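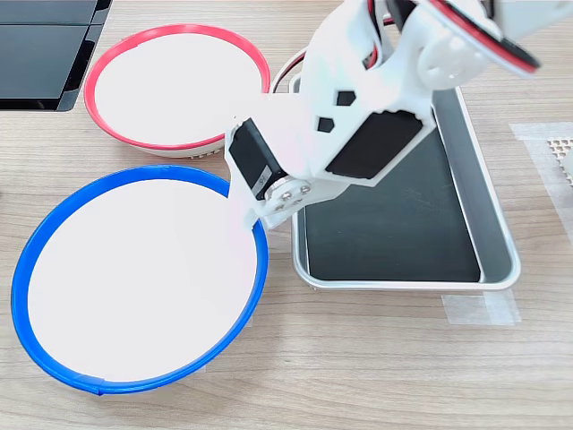
Seit ein paar Abenden schreibe ich den Teil meiner Steuerung neu, der die Bahn des Greifers plant. Bisher hat die Software einfach zwischen Start und Ziel interpoliert, in Gelenkwinkeln, und das ging gut, solange nichts im Weg stand. Jetzt stehen zwei runde Gefäße auf dem Tisch, eines mit rotem Rand und eines mit blauem, und sie berühren sich fast. Wenn die Spitze so knapp über dem blauen Rand steht, entscheidet ein kleiner Fehler im Handgelenk, ob sie vorbeikommt oder anstößt.

Mein erster Versuch war, jedes Gefäß als Zylinder in das Kollisionsmodell einzutragen, mit 18 Millimeter Abstand rundherum. Das Ergebnis war, dass der Planer gar keine Lösung mehr gefunden hat. Er meldete höflich »no path« und blieb stehen. Cyrill Mayrhofer hat mir dann geschrieben, ich soll den Abstand von der Geschwindigkeit abhängig machen: weit weg und schnell viel Abstand, nahe am Ziel und langsam nur noch 3 Millimeter. Ich hatte das für einen Trick gehalten, aber es ist sauber zu formulieren, und der Code ist sogar kürzer geworden.

Was mich noch ärgert, ist die Erkennung der Ränder. Die Farbe finde ich leicht, die Ellipse dazu auch. Aber sobald der Arm einen Teil vom roten Rand verdeckt, rutscht der Mittelpunkt zur Seite — und mit ihm der ganze Zylinder. Ich behalte jetzt die letzte gute Schätzung, bis wieder genug vom Rand sichtbar ist. Für ein Gefäß, das jemand verschiebt, ist das natürlich falsch.

Die neue Version liegt im Zweig »trurkano«. Als Nächstes kommt das Metalltablett dran, mit seinen runden Ecken, die ich vorerst als eckig annehme.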